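Ticket 2454: Left gripper drops or skates on flat cardboard, right gripper does not
Project: Stokix bench
Site: Nuddale workshop
Status: Solved, with one open item
Priority: Normal
Category: Grippers / end effectors

Original report

Hi all! We are comparing two sets of gripper fingers on our two-arm bench before we order for the Stestcombe site, and I have hit a problem that is driving me a little crazy in the best possible way. The job is folding a small carton from a flat die-cut blank. The arms have to get under a flap, lift it past the crease, and hold it there while the other arm brings up its neighbor.

Right arm: lovely. Gets under the flap nearly every time.
Left arm: touches down, closes, and comes up with nothing, or pushes the whole blank across the table.

Same arm model both sides, same controller firmware, same closing force in the config. The fingers are the only thing I changed on purpose. The left has the Chisholm narrow fingers, the right has the stock ones. I really expected the narrow ones to win this, so I'd love to know whether I'm looking at bad fingers or a bad setup.

Numbers so far, 100 tries per side on the same flap:
Left: 43 picks
Right: 91 picks

Reply from support

Great report, thank you for the counts. A few things to check before blaming the fingers:

1. Is the left arm reaching the height it thinks it is reaching?
2. Has the camera-to-arm calibration been redone after the finger swap?
3. Do both sides use the same tool length in the config?
4. Does the blank lie flat where the left arm approaches it?

Could you also send a view of the bench with both arms powered and near the blank?

Update 1

Going through your list now.

Item 4 first, as it was the easy one. I swapped in a fresh blank and pressed the flaps down by hand. No change, left still skates.

Item 1: I jogged the left arm down over bare table with a paper strip under the fingertips. The strip should pinch at zero. It pinched well above zero, so the arm believes it still has room to go when the tips are already touching. Interesting!! The right arm pinched right where it should.

The view you asked for is below. The left gripper is over the turquoise blank, the right one is parked toward the back near the red and blue cylinders (those belong to a different pick test, ignore them). The checkerboard is in the back right corner, ready for item 2.
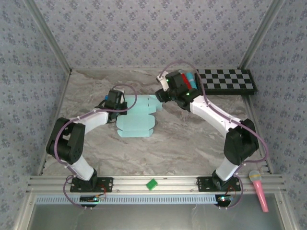 Update 2

Item 3 was the culprit, or most of it. I opened the tool files side by side and the left arm was still on the stock tool length. I had changed the finger name in the file and not the number under it. So every touchdown on the left was pressing the tips into the table, the compliance in the wrist gave a bit, and the blank got shoved along. I'm embarrassed and also delighted, because it means the narrow fingers never got a fair test.

Fixed the number, saved, restarted the controller. Restart matters, by the way. With only a reload, the log still printed the old value:

WARN 434 tool_left: length unchanged, using cached value

After a full restart that line is gone.

Update 3

Redid the calibration with the checkerboard (item 2). First attempt failed with error 509, "board not fully visible," on the left side. I had the left arm parked too close to the middle and its elbow was blocking a corner of the pattern. Moved the arm to its home pose, ran it again, and it went through on both sides.

Then the rerun I was waiting for. Another 100 tries per side, same flap, new blank:
Left (narrow fingers): 96 picks
Right (stock fingers): 90 picks

That is such a nice result. The narrow tips slide under a flap edge that the stock ones have to nibble at two or three times, and you can hear the difference in how little the motors work. Stock fingers are still better at holding a flap upright once it's lifted. The wider pad keeps it from twisting, and on the long side flap I'd choose them every time.

So I'm going to try a mixed pair on purpose: narrow on the left for lifting, stock on the right for holding. Pretty much what I had by accident in June, only with the right number in the file this time.

Reply from support

Wonderful, and thanks for going through it in order. We'll add a check that compares the finger name with the tool length and refuses to start if they don't match. The cached value on reload is a real bug and has its own ticket now. Until it's fixed, please do a full restart after any tool change.

Open item

The left fingertips have picked up some wear from being pressed into the table all that time. Picks look fine so far. I'll swap the tips before the Stestcombe run and post both sets of counts under this ticket. Leaving it open until then.

Last edited Fri 19 July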